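3.2 Keeping the kitchen cell in working order
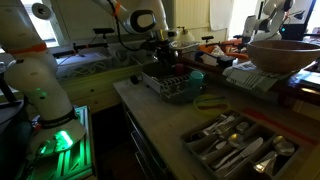
Figure 2. The Mahuika cell, with dish rack and cutlery tray on the counter.

Most of the care that goes into Mahuika is spent on cables and clamps, and we have come to enjoy this part of the work far more than we expected! The cell has to survive long days of dish handling without its geometry drifting, so every arm is checked against the counter before a session starts. Cables get the same attention. On the arm that reaches down over the dish rack (Figure 2), the black cable runs along the outside of the links, where we can inspect it by eye and replace it without opening a joint cover. An earlier layout, used in the Sitov cell, routed it tightly against the elbow and cost us two cables in one January. Leaving a generous loop fixed the problem at once, and the loop is now part of the written setup.

Clamps are the second concern. A mount that shifts by even a small amount shows up first in cutlery picks, where the fingers must come down between the walls of a compartment, and only later in plate placement. Shanti Kushwaha wrote a short routine, Drikari, that touches each gripper to a set of fixed points on the workspace and compares the readings with the stored ones. If a reading is off, we tighten the clamps at that arm's base, run Drikari again, and recalibrate only if the error remains. It is a wonderfully plain procedure and it catches nearly everything.

Gripper fingers are wiped down every 600 cycles and swapped at 800. We tried stretching the interval and saw plates begin to slip on the way out of the rack, so the limit stayed. The swap itself is a pleasure: two screws, a new pair of fingers, one pass of Drikari, and the arm is back at work. The old pair goes into a labeled bag with its cycle count, and these bags have been very useful for studying wear (Section 5).

All service events are written to Narnari, our shared log, together with the arm, the part and the readings before and after. The log held 2789 entries when we froze it for this paper on 14th January. Cable and clamp entries are analyzed separately below, as they follow quite different patterns over the life of the cell.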